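A stitch at a time: forty cups of tea with Gerholm's mender

I had been meaning to go and talk to the woman who runs the mending shop on Beaulieu Road for a very long time, and in the end it was a torn coat lining that got me through the door. She took the coat off me, turned it inside out on the counter, tutted, and put the kettle on. By the time I left it was getting dark and I had eaten most of a packet of ginger biscuits.

She asked me not to use her name ("everyone who needs it has it already, dear, and the rest can read the sign"), so I shall just say that she grew up two streets away, learned to sew from her grandmother at the age of nine, and has been mending other people's clothes for most of her working life.

"My grandmother started me on hems," she said. "Tea towels first, then pillowcases, and she unpicked every one I got wrong and gave it back to me without saying a word. I hated it! I wanted to make a ballgown. I was well into my teens before she let me near anything with a sleeve."

She did make ballgowns, later on, or at least bridesmaids' dresses, in a workroom above a draper's where the windows didn't open. After that came a spell at Vevmont, the old knitwear works by the canal, where she sat on the repairs bench and picked up dropped stitches in jumpers that had come off the machines with faults in them.

"Now that was an education," she said. "You'd have a lamp and a needle with a little latch on it, and you'd go down the ladder and bring each stitch back up, one by one. The women on that bench were so quick. They talked the entire time as well, never looked down. I learned more about marriage on that bench than I did from being married."

When Vevmont closed its repairs room she took home a lamp, a chair and a box of odd wools, and she still has all three. The chair is the one customers get offered. It is very low, and I had some trouble getting out of it.

I asked what people bring in these days, and whether it had changed. She thought about this for quite some time, biscuit in hand.

"Jeans. It's jeans all day long, always in the same place, up at the top of the inside leg, and people are ever so embarrassed about it. I tell them it's where everybody's go. Zips, a great many zips. And there's more knitwear than there used to be, which pleases me. For years people threw a jumper out if it had one moth hole in it. Now the young ones come in and ask if I'll darn it in a different colour so it shows. My grandmother would have fallen off her stool. She thought a darn you could see was a darn you should be ashamed of."

And does she do it, the darn that shows?

"Oh, I love it. I did a mustard one on a navy elbow last winter and I was quite sad to see it go out of the door."

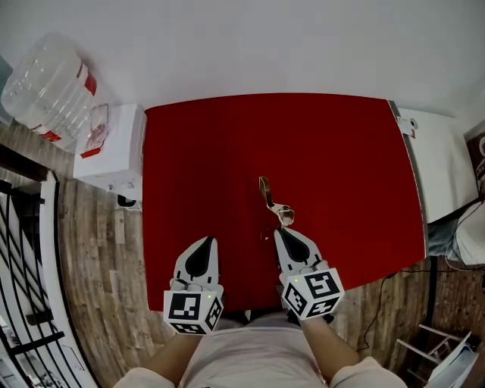 Small scissors on the red tabletop.

We got on to scissors, as I suspect everyone who sits in that chair does sooner or later. She has strong feelings about scissors. There are the long shears for cutting out, which live in a drawer, wrapped in a piece of flannel, and which have never once touched paper. There is a middling pair for general use. And then there are the little ones, of which she owns several and can find, she says, none.

"A small pair should be sharp right to the very tip," she said. "That's all I ask of them. The rest of the blade can be what it likes. If you're unpicking a seam you want to get under one thread and leave its neighbour alone, and if the tip's gone you'll be chewing at it all afternoon. People spend a lot of money on the big shears and then use any old thing for the snipping, and I think they've got that the wrong way about."

Her advice for keeping them sharp is to have them done properly by someone with a wheel, and to hide them from the family. She once found her best pair being used to open a bag of compost. She told me this in a lowered voice.

On thread she is just as firm. She buys Ladex for nearly everything, has done for years, and keeps the reels in old cake tins by colour -- blues in one, greens and browns in another, and a whole tin of what she calls "the nearly whites". She holds the thread against the cloth by the window before choosing, never under the lamp, and if nothing matches she goes a shade darker.

"Lighter will always shout at you," she said. "A bit darker sinks in. You could tell people that, it would save them such a lot of bother."

Then there are the buttons. She counted them one wet May when the shop was quiet, got to 2,000, and stopped there, with a jar and a half still to go. Most were cut from things too far gone to save. Customers are allowed to rummage, and some come in only for that. A little boy had been in the week before my visit and spent his whole half hour choosing a single button shaped like a strawberry, which she let him have.

I wondered whether there was anything she wouldn't mend. She said leather, which she sends elsewhere, and anything that hasn't been washed.

"And I'll say so if it isn't worth the money. A lady brought me a blouse once that had cost her next to nothing and she wanted the whole back panel replacing. I told her what it would come to and she said, well, I was wearing it when my daughter rang to say the baby had come. So of course I did it. It took me three evenings. You can't go by what's on the price ticket."

She has begun teaching a few people on quiet evenings, starting them on tea towels, and I asked if she unpicks their mistakes the way her grandmother did.

"No, I make them do it," she said, and laughed so much she had to put her cup down. "But I do sit with them. It's a horrible job on your own, unpicking."

My coat was ready the following week. She had mended the lining in a plum-coloured thread, a shade darker than the cloth, and sewn up a hole in the pocket that I hadn't mentioned and had been losing change through since the autumn. She wouldn't take anything extra for the pocket, so I brought her some more ginger biscuits, and she put the kettle on again.

The shop is at 337 Beaulieu Road, Gerholm. Knock if the door is shut, as she may be at the back with the machine going.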